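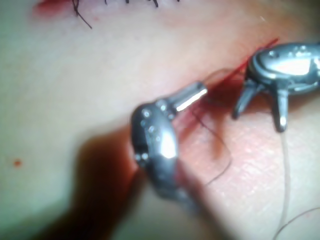 # Closing a Short Straight Cut with Simple Interrupted Stitches

Brindwood Skills Notes, bench suturing. Updated 2 May 2019.

These notes are for bench practice on tissue or a skin pad. They don't cover closing a wound on a patient. You should already be able to load a needle and tie a square knot with an instrument. If not, do the knot sheet first.

## What you need

- Practice tissue or a Dolo skin pad
- Needle holder
- Toothed tissue forceps
- Suture scissors
- Dark nonabsorbable suture, 4-0, on a curved cutting needle
- Skin marker and a short ruler
- Gauze
- Sharps container

Dark thread shows up well on pale tissue. Clear thread is harder to follow and easy to catch by accident, so leave it for later sessions.

## Look at the cut first

Check which way the cut runs and how far the edges have parted. A cut that lies at a slant, like the one at the top of the page, is awkward if you work square to the bench. Turn the pad until the cut runs straight across in front of you. If the tissue is fixed, move your stool instead.

Blot the line with gauze. Don't wipe along it. If you are using colored fluid, blot again before each stitch or you will lose sight of the far edge.

Mark your stitch points in pairs, one on each side of the cut, 5 mm from the edge. Leave 5 mm between one pair and the next. With practice you can drop the marks.

## Placing the stitch

1. Hold the needle two-thirds of the way back from the point, near the tip of the needle holder.
2. Lift the far edge lightly with the forceps. Don't crush it.
3. Put the needle point on the mark at a right angle to the surface.
4. Turn your wrist and let the needle follow its own curve down and into the gap.
5. Let go, pick the needle up again inside the cut, and pull it clear.
6. Lift the near edge. Enter from inside at the same depth and come out at the matching mark.
7. Draw the thread through until a short tail is left on the far side.

If the second bite is shallower than the first, one edge will sit higher than the other. Take the stitch out and do it over. Pulling the knot tighter will not fix it.

## Managing the loose thread

Most beginners' trouble comes from slack. In the picture a dark thread hangs in a loose loop below the cut. A loop like that is fine while you are working, but look where it lies before you start the next throw. It can slip under an instrument or get caught in the knot.

Keep the long end to one side of the cut. When you wrap it around the needle holder, hold the thread a few inches from the tissue – any farther and the wraps get sloppy.

## Tying

1. Lay the needle holder over the cut, parallel to it.
2. Wrap the long end around the jaws twice.
3. Grasp the short tail and pull it through, laying the knot flat.
4. Tighten only until the edges touch.
5. Add a single throw in the opposite direction, then another in the first direction.
6. Slide the knot to one side of the cut and trim both ends to 5 mm.

Edges that are touching and turned slightly outward are right. Puckered tissue between stitches means too much tension.

## Finishing up

Put the needle in the sharps container before you touch anything else. Blot the line and check the spacing against the ruler. Gaps between stitches usually need one more stitch in the middle.

Rinse the instruments with the box joints open and dry them before they go back in the tray.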